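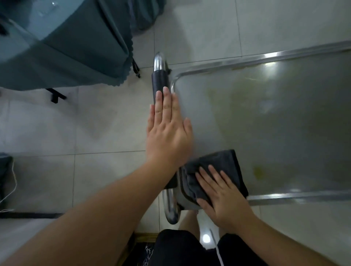

By the Equipment Desk, Zirstead Catering Supplies
Page checked 10th April

Gajewski Tray-Top Trolley, stainless steel, chrome tubular rim
Stock code 651
£380 including delivery within the Ilstead area

We have been selling trolleys long enough to distrust most of what is printed on the box they come in. The Gajewski leaflet calls this one "effortless to keep spotless". It is a brushed steel tray with a chrome tube round it. It shows finger marks, it shows streaks, and if you spill something yellow on it and go to lunch, you may still be looking at something yellow when you get back. If you want a surface that hides all that, buy a patterned laminate one and don't look too closely.

With that said, we keep it in stock, and people come back for a second.

What you get

A flat steel tray top with a raised tubular rim, and an upright chrome handle bar at the end with a black foam grip over the middle of it. The tray arrives fixed to the frame. The handle doesn't, and needs two bolts and the key that comes in the bag. Allow ten minutes, or longer if you put the grip on after the bar, which the instructions tell you to do and we would not. Slide the foam on first.

The steel

Gajewski says "commercial grade" and leaves it there. We asked which grade, in January, and were sent the leaflet again. What we can say is that the one in our own workroom has been wiped down most working days for two years and hasn't rusted. It has gone duller. There is a faint yellowish-green haze towards the far side of the tray and a smaller yellow mark nearer the front, and neither has shifted completely with washing-up liquid. A proper stainless cleaner may do better. We have not been impressed enough by any of them to put one on the shelf beside it.

Marks of this sort do not seem to go deep. You can't feel them with a fingernail. Whether that bothers you depends on where the trolley lives. In a back kitchen, probably not at all. Out front with cake on it, perhaps.

Cleaning

Use a thick, soft cloth of the microfibre sort, folded over so you have a fresh side to turn to. Press it well into the edge under the rim. That is where the crumbs go, and a quick swipe across the middle will leave them all there. Keep your other hand flat by the handle while you do it — the whole thing likes to wander on a smooth floor, brakes or no brakes.

Work with the brushed lines. Going round in circles leaves smears that look worse under strip lights than whatever you were trying to remove. The chrome is easier and comes up bright with a dry cloth.

No wire wool. No bleach. We have had two returned with bleach damage, and both came with a note saying the customer had only used it once.

The foam grip

The weak point, in our view. It is comfortable, and it is warmer to hold than bare metal first thing in the morning, but foam soaks things up. If you wipe the trolley down with a wet cloth, the grip gets wet too and takes its time drying. Spares are £11 each, which strikes us as a lot for a short length of foam tube. Some customers take it off altogether and push by the bare bar. It works perfectly well like that.

The Hinow alternative

We are often asked about the Hinow trolley, which is cheaper and looks much the same in a catalogue. The handle is a thinner tube and the tray rim is a folded edge with no tube to it. For light use, moving cups from one room to the next, we would save the money. The folded edge is a nuisance to wipe, mind, and cuts into the cloth. For anything you expect to lean on, the Gajewski is stiffer.

Load

The maker claims a good deal more than we would put on it. We tested ours with boxed crockery and stopped when the castors began to complain over the threshold strip. Ask us for the figures before you order if weight is the deciding thing, and tell us what sort of floor you have. Carpet makes more difference than the leaflet admits.

Guarantee

Over 10 years on the frame, according to Gajewski. Read the small print. The castors, the grip and "surface appearance" are all left out of it, so a stained tray is your own affair. Weld failures are covered and we have yet to see one.

Ordering

Collect from the Zirstead counter or have it delivered to Ilstead and the villages. The box is heavy and awkward — please have a second person at the door. Returns are accepted unused, in the original packing, with the handle bolts still in their bag.

Spare parts for this model: foam grip, bolt set, castors (braked and plain). The tray top is not sold separately.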